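Plerden Community Garden Tool Library
Progress report to the Ristix Small Grants Program, April 1, 2023
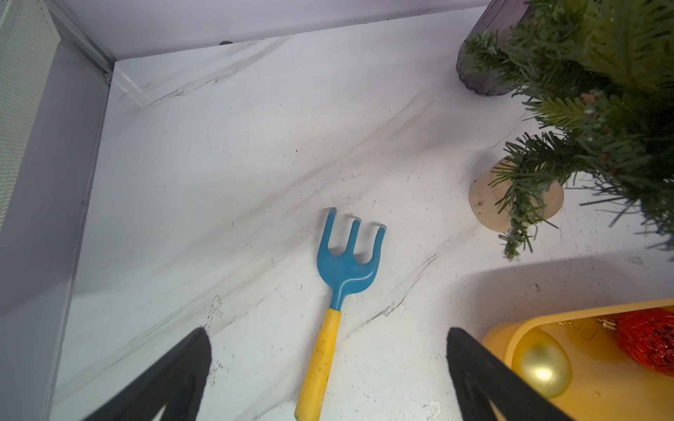 One of the children's hand rakes, blue head and yellow handle, with a bit of garden still on it.

Prepared by Mairéad Noonan, coordinator, with notes from Valentin Dumitrescu on the shed and repairs

Where we are up to

Thank you again for the grant. We're really pleased with how the first stage has gone, and a fair bit of this report is good news. The tool library is open, the tools are going out and (mostly) coming back, and the families' sessions have filled up faster than we planned for. There are two things running behind, the racking and the loan labels, and I've set those out further down so you have the full picture before the next payment.

For anyone at Ristix who is new to our file: Plerden is a shared garden behind the old Midemach depot, with plots for local households and a strip along the fence that belongs to everyone. Your grant of $500 was for a small lending collection of hand tools, with a priority on tools that fit children's hands. Most of our plot holders have kids or grandkids in tow, and until this year the little ones were digging with kitchen spoons or fighting over one trowel.

The tools

We bought the children's set first. It's made up of short rakes, trowels and forks, bright enough to find again in long grass. Valentin was in favour of paying more for metal ones, and we did talk it over at some length, but the plastic-headed rakes won on weight. A four-year-old can use one for a whole session without handing it to a parent. The three curved tines are good for the job the kids love best, which is combing the mulch off a bed to see what is living under it. They also turn out very respectable seed rows once someone has shown them how to hold the rake low.

The handles scuff quickly. I mention it because the application said we would report on wear, and you'll see the marks in the photo. It's only cosmetic so far. Dirt sits in the scuffs and doesn't come out with a quick rinse, so we've added an old nailbrush to the wash-up bucket. None of the children's tools has broken. One adult trowel has bent at the neck, and Valentin has straightened it, though he doesn't expect it to last through potato digging.

The adult tools are mostly second-hand, and this is where the money stretched beautifully. We put a note on the noticeboard asking for unwanted tools and people were so generous — there were secateurs, a lovely old border fork, two dibbers and a hoe that needed nothing more than oil on the handle. That left more of the grant for the children's set and for gloves, which weren't in the original list but which every parent asked about.

Lending

Tools are borrowed for a session or for up to 3 weeks. Session loans are by far the most popular. People sign the book at the shed door, take what they need and put it back in the wash-up tub before they go home. The longer loans have been used by households with balcony pots and no room to store anything, a group we hadn't thought of when we wrote the application and are delighted to have.

We have 30 households signed up. Our target for the whole year was lower than that, so I'd like to talk with you about whether the target should be revised. My own view is that we should leave the number alone and put the effort into keeping the households we have, particularly over winter when the garden goes quiet.

Late returns have been minor. We don't charge a fine and don't want to start. A friendly text has worked each time.

Children's sessions

These have been the highlight. We run them in the morning, with one bed set aside for the purpose, and the rule is that the adults keep their hands in their pockets for as long as they can bear it. The first lot of radishes was sown far too thickly and thinned with great ceremony. Beans are in now, along with some calendula that one of the grandmothers brought as seed in an envelope.

Several of the Romanian families at the garden have asked for a planting day tied to Crăciun at the end of the year, with pots of herbs the children can start themselves and give away. It would fall outside the grant period, so we aren't asking you to cover it, but the tools will be used for it and I thought you would enjoy knowing.

Cleaning and checking

Every tool gets a proper going-over once a month. We brush off the dry soil, wash in warm water, dry with a rag and look over the joins between head and handle, where the children's rakes and trowels take the most strain. Valentin keeps the repair notes in the back of the loan book. His request for the next stage is a decent bench vice, and he has found one for less than we budgeted.

What is behind

The wall racking isn't up. We had hoped to fix it straight to the back wall of the shed, but the boards are softer than they looked and won't take the weight. Valentin has drawn up a free-standing version instead. Until it is built the tools live in crates, which works but makes it slow to see what's missing.

The loan labels are half done. The first ones were paper under tape and lasted until the first wash. We've moved to paint dots on the adult handles, one colour for each type of tool. The children's handles are still unmarked while we look for a paint that will stick to them.

Spending

We have spent $300 of the $500, on the children's tools, gloves, the wash-up tub and brushes, linseed oil and the first round of labels. The remainder is set aside for timber for the racking, the bench vice and a small stock of replacements. Receipts are in the attached folder in the order they were paid. The gloves are the one item outside the approved list, so please let me know if you need a separate variation form for them.

Next steps

Build and stock the free-standing rack.
Finish marking the handles and write up the full tool list.
Run the children's sessions through to the end of the bean harvest.
Ask the borrowing households what they would like added, and send you their answers with the final report.

You would be very welcome at a session if anyone from Ristix is nearby. Mornings are best, and there are spare gloves in adult sizes.

Mairéad Noonan
Coordinator, Plerden Community Garden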